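Progress report to the Emcombe Fund for Shared Craft Rooms
From Dörte Kasten, for the Drinatness display workshop
Covering the period up to the end of March

Dear Leena Kinnunen,

Thank you again for your patience with the last report, which reached you in two halves and in the wrong order. I have tried to put everything in one place this time, though as you know I do tend to wander, so please skip to the money if that is what you need first. It is toward the end.

When we wrote to you for support, we said we wanted a proper place to make and mend display boards for the small museums and village halls that borrow from us. Up to then we had been doing it on whatever table was free, and boards went out with thumbprints on them, crooked lettering and corners that had been bumped on the stairs. I am very glad to say that the board table is now in daily use and that the work coming off it looks so much better. The people at the Dotar museum wrote back to ask whether we had changed our supplier! We hadn't. We had only started cleaning the boards before doing anything else to them.

That brings me to the part of the work that took most of our time this period, the surface care. Foam board is lovely to work with. It is light, it takes pins and glue, and a child can carry a big sheet of it. But it marks if you so much as look at it, and the white ones are the worst. We tried a good many ways of getting pencil lines and smudges off. Damp cloths raised the paper at the edges. Kitchen paper left fluff. What we have settled on is a small block used dry, held flat, with short strokes that all go the same way and no pressing down at the corners. It sounds like very little when I write it out, but it took us weeks to agree on it, and there were some strong feelings about circular strokes.

The other thing we learned is to leave the board lying flat for the whole job. We used to prop them on an easel to clean them, and the middle would give under the hand. On the table the board is supported all over, and you can reach most of it without leaning on it, even with one of the big sheets.

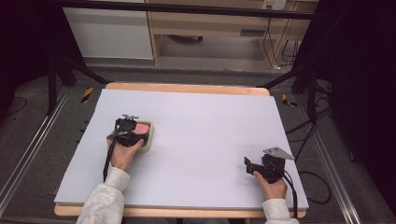 A large white board at the cleaning stage, with the pink-topped block on its left half.

The table itself has been a real pleasure. We went back and forth over whether to have it painted, and I am happy we left it as pale wood. One of our regulars was worried that a white board would be hard to see against something so light, but there is enough difference that you can tell where the board stops, and the room feels brighter for it. The big boards do cover most of the top, so tools and paper have to live somewhere else while a board is being worked on. I would like to add a narrow shelf within arm's reach, and I have put that down under next steps.

We have run two open sessions so far, both on a Saturday, where borrowers come in and repair their own boards with one of us beside them. The first was a bit of a muddle, as everyone arrived at once and wanted the same table. For the second we gave out times in advance and it went very nicely. A mother and son from Benítez stayed on well past their time to finish relettering a board on river birds, and I didn't have the heart to send them home.

Now to the money. Of the grant, 930 was set aside for boards, blocks, adhesives and lettering, and we have spent about half of it. Boards came in cheaper than we expected and adhesive rather dearer, so the two have more or less evened out. We have 60 boards on the loan list at present. Four of them are waiting for new corners and will not go out again until that is done. I have the receipts in order and can send copies whenever you like.

There are a few things that have not gone to plan, and I would sooner you heard them from me. The printed care sheet we promised to tuck in with every loan is still a draft. I keep adding to it, and it has grown to a length that no borrower will ever read, so it needs a firm hand and probably not mine. We are also behind on storage. Boards should stand upright with something between them, and at the moment too many of them are leaning in a row, which undoes some of the good work done at the table.

For the next period we hope to:

Finish the care sheet and keep it to a single page
Put up the narrow shelf for tools and paper
Fit upright dividers for the finished boards
Hold another open session, with times given out in advance

If there is any room to move a little of the adhesive money over to the dividers, I would be grateful for a word from you before we order the timber. And do come and see us when you are next over this way. Mornings are best, before ten, when it is quiet enough to talk.

With warm thanks from all of us,
Dörte Kasten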